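Flurneck cell, progress note for Jilis, November
From: Poonam Mathur 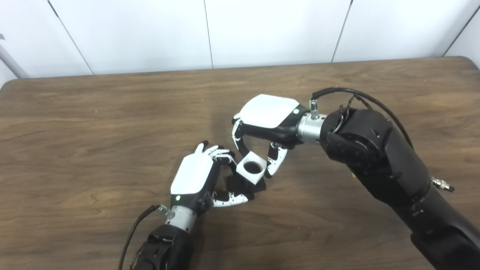 Both hands on the white block, left hand also holding the black part.

Short one this month, sorry, back on the cell at 3.

Cycle count stands at 3,824. Left arm fine. Right arm dropped out twice, both times on the wrist cable. Connector had worked slack, reseated and tightened. Cable now looped over the top of the arm with more slack, no dropouts since. Will check it every 200 cycles and write it in the book.

Hands: fingertips wiped down daily, thumb on the left recalibrated after it started closing late. Grip force on the right down to 80 percent of the old setting, it was pushing the block over as the left hand took the weight. Better now but not right yet.

Still to do:
- spare wrist cable, ordered from Hashmi, not here yet
- wipe table before each run, crumbs get under the parts
- redo the handover postions once new cable is on

Spend is within the Trondodow budget line. One ask: can we have a second spare cable agreed now, dont want the cell stood idle waiting on post again. Need a yes or no by Sunday please.

PM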